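Sustard Paper Swatch Set: data card

Overview
Sustard is a set of color and opacity readings from white drawing papers sold in large sheets. It was compiled to compare how stocks from two mills, Fuvetti and Drakos, hold their shade in storage. Version 2 replaces the first release and uses the same column names.

Contents
Each mill is represented by 10 stocks. Every stock was read at 20 points per sheet, front and back. Readings are stored as L, a and b values in one CSV file per stock. Opacity is given as a percentage. Stocks below 90 percent are flagged "thin".
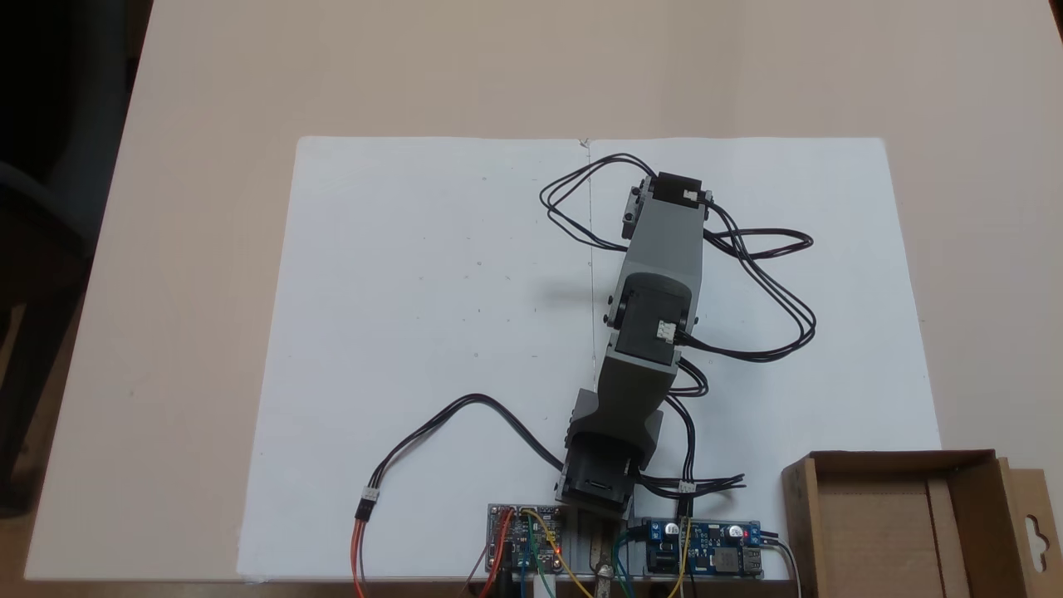 Large white sheet taped to a light beige tabletop.

Handling
Sheets were stored flat in closed folders and read on the front face first. Creased areas were skipped and entered as blank. Do not replace blanks with zero when averaging.
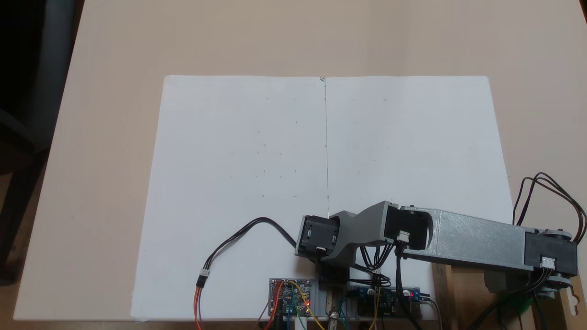

Two white sheets side by side, with faint pencil marks.

File layout
readings/ holds the CSV files, named by mill and stock code.
notes/ holds storage notes in plain text.
cliden/ holds the conversion script for the Cliden table format.

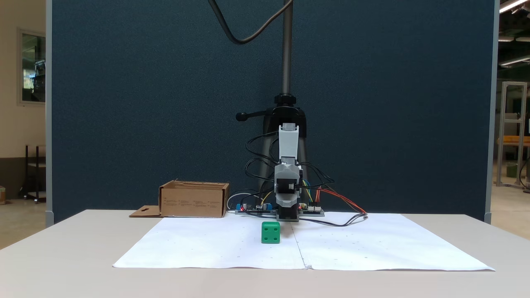
Known issues
Back-face readings for two Drakos stocks are missing. Fuvetti stock codes changed in October; old codes are listed in notes/codes.txt.

Last updated
September 20, 2021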